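Ticket subject: Garineck itinerary shows two embarkation times for Clonport, booking of 6 passengers
Status: Resolved, kept open for monitoring
Queue: Cruise bookings / Itinerary and documents
Priority: 2

Reported by the group's travel agent, by phone and then by email

The agent has a party of six booked in three cabins on the June sailing of the Garineck, Clonport to Brindosholm and return. The boarding passes for two of the cabins say check-in closes at 2:30 pm. The third says 4:30 pm. All three were printed from the agent portal in the same sitting. The agent would like to know which is right, as the party is travelling to the port on a single coach transfer and the transfer company wants a pick-up time.

The agent also mentions that the shore excursion at Kárason has dropped off one cabin's documents. She can still see it on the invoice, and it has been paid.

First response

Confirmed by return email that 2:30 pm is the correct closing time for check-in at Clonport. The ship sails at 4 pm, so a 4:30 pm close can't be right on any version of the schedule. Asked the agent to book the transfer on the earlier time and to hold off reprinting anything until we'd had a look.

Asked for the three booking references and a copy of each boarding pass. Received both within the hour.

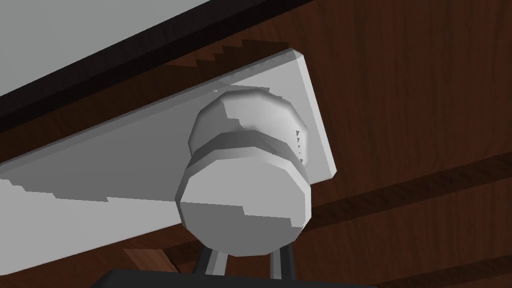
Category: Itinerary data

Pulled the itinerary record for the sailing. It has been revised twice. The first version had the ship leaving Clonport at 6 pm with check-in closing at 4:30. The revision brought the departure forward two hours so the ship could make the tide at Brindosholm, and the check-in time was changed with it. The second revision only corrected the berth.

The cabin with the wrong time was booked before the first revision. The other two were added later, when the rest of the family decided to come. Each booking takes a copy of the itinerary when it's created, and a revision is meant to push a new copy to every booking on that sailing. For this cabin the push didn't take.

Checked the push log. The job for the first revision ran overnight and reported success. It lists the bookings it updated, and this one isn't among them. There is no error against it either. It has just been passed over.

Ran a comparison of every booking on the sailing against the current itinerary. 187 bookings are still holding the old copy, so this is a wider problem than one family. Raised the priority from 3 to 2 and passed it to Jeferson Marinho in the itinerary team.

Update from Jeferson Marinho

The 187 have one thing in common: all of them had an amendment in progress when the push ran. That might be a dining change, a name correction, a cabin swap, anything that was opened and not yet saved or cancelled. The system locks a booking while an amendment is open. The push job skips locked bookings and is supposed to put them in a retry list for the next night. The retry list was empty.

The list is cleared at the start of each run. It should be cleared at the end, after the retries have been attempted. This changed when the job was moved to the new scheduler. Any sailing revised after that move could be affected, though only where bookings happened to be locked at the time.

In this family's case the open amendment was the Kárason excursion. The agent added the walking tour, took payment, then closed the browser tab at the confirmation page without pressing Finish. Payment went through and the invoice was raised, but the amendment stayed open. That accounts for both faults on the ticket.

Steps taken

Released the lock on the agent's booking and completed the excursion amendment by hand. The tour had places left, so the original departure was honoured at the price paid.

Pushed the current itinerary to that booking and regenerated its boarding passes. Compared the new passes with the other two cabins. Check-in time, departure time and berth are now the same on all three.

Sent the new passes to the agent and asked her to destroy the old ones. She replied that the clients had already been given the old set and she would collect them at the coach. 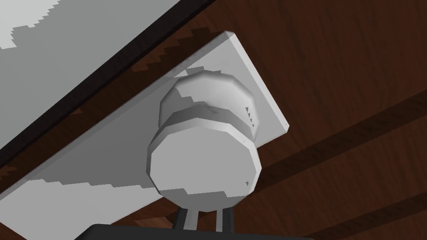

The remaining bookings were done in two lots. Those whose amendments had since been saved or cancelled could be pushed straight away. The ones still open were held back, as releasing a lock without looking at it can lose a payment or double one up. Reservations worked through them by hand and had finished by 5 pm.

Passengers and agents on all affected bookings were emailed the corrected time, with the old time stated as well so there was no doubt about which had been replaced. The call centre has a note for anyone who rings about it. Terminal staff at Clonport have been given the list — they've agreed to keep one desk back after 2:30 for anyone on it who arrives late, up to the point where the manifest has to be lodged.

Query from the agent

She asked whether luggage tags need reprinting too. They don't. Tags carry the ship, cabin and sailing code, and none of those changed. The old tags can go on the bags as they are.

She also asked whether the return leg was affected. Disembarkation at Clonport was the same in all versions of the itinerary, so the return transfer can stay as booked.

Fix

The clear step has been moved back to the end of the job. Tested on the training copy with a locked booking: skipped on the first run, listed for retry, updated on the second after the lock was released. Put live the same evening.

The job report now gives a count of skipped bookings as well as updated ones. Previously it said success provided nothing had failed, and a skipped booking wasn't counted as a failure.

Still to do

Compare bookings on the other sailings revised since the scheduler change. Jeferson has the list and is starting with the earliest departures.

Ask the portal team whether an excursion amendment can finish itself once payment is taken. Logged as a separate request and linked to this ticket.

Update the agent help page on reprinting documents. It says boarding passes always show the latest itinerary — wording to be changed to tell agents to check the revision number in the footer against the portal.

Agent has confirmed receipt of all six passes and the excursion voucher. Leaving this open until the sailing has departed.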